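Fewer demonstrations, better kept

There is a habit in robot learning of judging a dataset by its size. A group says it has 2000 demonstrations of a task, another group says it has more, and the second is taken to be ahead. I have spent two years collecting this kind of data and I think we should stop talking this way.

At Zudalent, where I work, our longest project is called Kun. The tasks come from shops: take a packet off a hook, put a packet on a hook, move a basket to where it is wanted. An operator guides the arms through the job and the recordings become training examples. A good operator on a good morning gets through a lot of them.

Our first batch was 700 episodes of hanging packets. It was collected quickly and the loss curves looked fine. The trained policy was poor. When we finally sat down and watched the recordings, which we should have done at the start, we found that nearly all of them began with the packet in the same place and the hooks in the same pattern. Operators are sensible people. If you ask for speed, they will find the quickest way to reset the board, and the quickest way is to put everything back where it was.

We threw away most of that batch and started again with written start positions, changed every 11 episodes. The second set was much smaller. It took longer per episode and the operators liked it less, at least to begin with. The policy trained on it coped with hooks it had not met in that position before.

I am told that scale will smooth all this out, and that with enough recordings the odd ones will be in there somewhere. Perhaps they will, if many different people in many different rooms are doing the recording. Most of us have one room and a few operators, and more hours in one room mostly gives you more of that room.

The wrist cameras are where I would look first when judging a set. The overhead view flatters everyone. 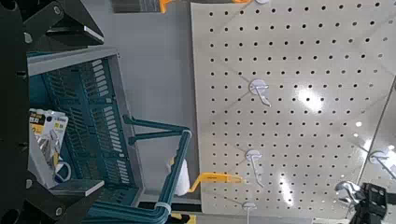
Glare is a case in point. A glossy white pegboard under ceiling lights will wash out in patches, and the patches move as the wrist moves. Some teams fit diffusers and matt covers until it goes away. I would leave a good part of it in. Shops are full of shiny surfaces, and a policy that has only met dull ones has a shock coming.

The same goes for failed grasps. Our old rule, copied from the Drisier handbook, was to delete any episode with a slip in it. We now keep a slip if the operator recovers, and we mark the moment. In the last round there were 49 of these, and I would give up a good many clean runs before I gave up those.

None of this is cheap. Somebody has to watch the recordings and write the labels, and that person's time has to be in the budget from the beginning. On Skurkero, our next project, one day's review is planned for every two days of collection. I expect to be asked to cut it, and I intend to say no.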